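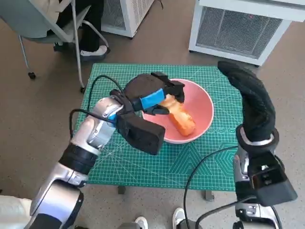 Ticket 432: Left gripper, repeated loss of hold during bowl task

Site: Starncombe laboratory, bench cell 2
Equipment: Duton two-arm unit, padded grippers left and right
Opened: May 20, 2021
Priority: Normal
Status: Closed, with one follow-up item

Reported fault

The operating team reports that the left gripper releases the object before the lift is complete. The object in use is the orange, carrot-like test piece, which is picked from the pink bowl and is to be placed on the mat. In the morning run the piece was dropped in 5 of 13 attempts. No fault code was shown on the operator screen. The right arm was not involved in the pick and completed its own moves normally.

The team asks whether the cell may remain in use while the fault is examined.

Initial response

The cell may remain in use for setup and inspection at reduced speed. Full-speed runs are suspended until this ticket is closed. The operating team is requested not to adjust the grip force setting in the meantime, as a change at this stage would make the earlier results difficult to compare.

Please confirm the following before the inspection begins:

The table stands firmly on all of its feet.
The cutting mat lies flat, with its printed grid square to the base of the unit.
The bowl is in its usual position, slightly to the right of the center of the mat.
The emergency stop has been tested at the start of the shift.

Reply from the operating team

All four points are confirmed. The mat had been turned slightly during cleaning and has been set square again. Two further attempts were made at reduced speed after this correction. The piece was held in the first and dropped in the second. The position of the mat is therefore not considered to be the full cause.

Inspection, left arm

The inspection was carried out with the arm stopped at the grasp position over the bowl. The upper foam-covered finger reaches into the bowl, and the lower finger remains outside it, above the mat. The tip of the probe bears on the upper end of the test piece, where the grip is taken.

Findings were recorded as follows.

1. Finger pads. The foam on the upper finger is compressed along its inner edge and does not return to full thickness when pressed and released by hand. The foam on the lower finger is in acceptable condition. Uneven pads cause the piece to turn as the fingers close.

2. Probe. The probe is secure in its mount and its reading returns to zero when the tip is free. No damage was found on the blue section or on the black tip. No action required.

3. Cable. The black cable at the left wrist runs in a loop from the arm to the gripper. When the wrist is turned through its full working range, the loop becomes tight near the end of the movement and draws the gripper slightly to one side. The effect is small at reduced speed and is expected to be greater at full speed.

4. Wrist joint. No play was found. Fasteners were checked against the Pennington maintenance sheet and none required tightening.

Inspection, right arm

The right arm was checked for comparison. Its black fabric-covered gripper was held clear of the bowl, above the right edge of the mat. The cover is sound and the housing on the lower part of the arm is firmly attached. The cable has sufficient slack at all positions tested. It does, however, pass low over the mat, and the operating team is reminded to keep it clear of the bowl when the work area is laid out.

Probable cause

Two conditions are considered to act together. The worn pad on the upper finger reduces the area of contact with the test piece, and the short cable loop pulls the gripper off line as the wrist turns. The thick, rounded shape of the piece leaves little margin for either condition. The diagonal resting position of the piece in the bowl increases the amount of wrist movement needed and so brings the cable closer to its limit.

Corrective action

a. Power to the left arm was switched off and locked out.
b. The worn foam was removed from the upper finger. The surface was cleaned and left to dry before the new pad was applied. The pad was taken from the Trudden spares kit held at the bench.
c. The foam on the lower finger was replaced at the same time so that both pads wear evenly.
d. The cable tie at the left wrist was cut and the loop was lengthened. A new tie was fitted with the cable free to slide.
e. The wrist was moved by hand through its full range. The loop remained slack throughout.
f. Power was restored and the gripper was opened and closed without a load. The zero position was then set again from the service menu.

Test after repair

The first set of attempts was made at reduced speed, with the piece placed in the bowl in varied directions. The piece was held in all of them. The second set, at full speed, consisted of 13 attempts. The piece was held and placed on the mat in each case. The grip force setting was left unchanged throughout.

One attempt in the second set was marked for review on account of light contact between the upper finger and the white rim of the bowl. The bowl was not moved or damaged. The approach height was raised by 2 millimeters and the contact did not occur again.

Instructions to the operating team

Inspect both finger pads at the start of each week. Replace the pads as a pair if either one remains compressed after release.

Do not shorten the wrist cable loop in order to tidy it. If the cable interferes with the work, open a new ticket.

Persons seated or standing near the table are to remain outside the reach of both arms whenever power is on. Staff who must stand beside the unit are to keep sleeves and loose clothing away from the arm joints.

After cleaning, return the mat to its square position before the first run.

Follow-up

The pads used in this repair are the last pair in the kit. A further order has been placed with delivery expected in July. Until then, any additional pad wear is to be reported on this ticket number and the cell is to be held at reduced speed until the pads have been examined.

Full-speed operation of bench cell 2 is approved from the close of this ticket.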